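4. Results

4.2 The stall, and what cooks do about it

Every cook we interviewed knew about the stall. Most could describe it with some bitterness. A pork shoulder put on at five in the morning climbs obligingly until the middle of the day, reaches an internal temperature in the high sixties, and then stays there while the guests arrive. The physics is not in dispute in the literature we reviewed in Section 2: evaporation from the surface of the meat takes away heat as fast as the cooker supplies it. Our interest was in the behaviour of the person standing beside the cooker, which has received less attention and is considerably less predictable.

Of the 79 cook logs returned to us, 41 recorded at least one intervention during the stall. We coded an intervention as any deliberate change to the cooker, the meat or its wrapping. Opening the lid to look was coded separately, under "inspection," after a pilot round in which it swamped everything else. Participants were asked to record inspections as they occurred. We have reason to doubt that they did. Garnet Kowalchuk's temperature traces show a sharp dip in chamber temperature at intervals that match the commercial breaks of a hockey broadcast, and his log for the same afternoon reads, in full, "left it alone."

Wrapping was the most common intervention, in foil or in butcher paper, and participants held firm views on the difference. The paper faction described foil as steaming. The foil faction described paper as expensive. Neither group changed its mind when shown its own traces, although two participants asked whether they could keep the printouts.

The second most common intervention was raising the cooker temperature, usually by opening a vent and then, some minutes later, opening it further. The colour of the bark was frequently given as the grounds for this decision, including in logs where the decision was made well after dark. We treated such entries as sincere.
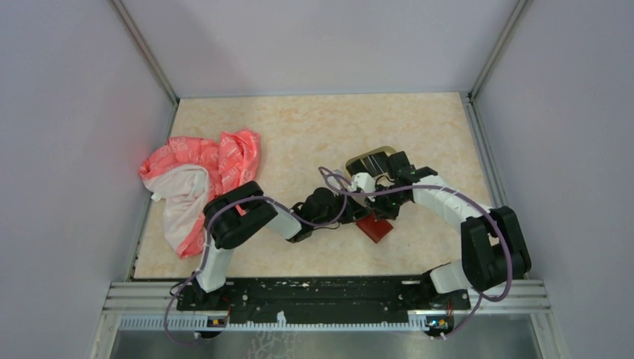 Figure 4

Timing varied more than method. Cooks with a fixed serving hour intervened early and often, and those cooking for themselves tended to intervene late, if at all. We had expected experience to matter here and it did, though in a direction we had not anticipated. The longest-serving cooks in the sample wrapped earliest. Francine MacLeod, whose log was the most complete we received, wrapped at the first flat reading and wrote beside the entry that she had "done her waiting in the nineties." Less experienced participants were more inclined to hold out, several of them citing advice read online to the effect that patience would be rewarded. In 4 logs it was rewarded at a quarter to nine in the evening.

Equipment had less influence than its owners believed. Participants used charcoal kettles, offset smokers and two makes of pellet cooker, the Vadance and the Gruvero, and the owners of each make told us unprompted that the other could not hold a temperature. Both held a temperature. The Vadance traces were slightly flatter overnight and the Gruvero traces recovered more quickly after the lid was opened, but the spread between individual cooks using the same model was wider than the spread between models. A participant who had modified a kettle with parts from a neighbour's discarded filing cabinet produced one of the steadiest traces in the set. He has asked that we say so.

4.3 Resting

Resting is the stage at which the logs become thin. Participants who had recorded chamber temperature every quarter hour since before dawn now wrote "resting," and the next entry, where there was one, concerned coleslaw. Our analysis of this stage therefore leans on the interviews and on the Ellell probes, which were left in the meat and kept reporting whether or not their owners did. One probe continued to transmit from inside a dishwasher. We have excluded those readings, with some regret, as they were very consistent.

The recommended hour in an insulated cooler was observed mostly by cooks who had finished ahead of schedule. Where the meat came off late, the rest shortened accordingly, and the shortest rest in the sample was the time taken to carry a brisket across a lawn. Self-rated tenderness bore little relation to rest length. It tracked far more closely with whether the meal was served when promised, a pattern also reported by Gosselin in a study of holiday turkeys, and one to which we return in Section 5 when discussing the limits of asking cooks to grade their own work.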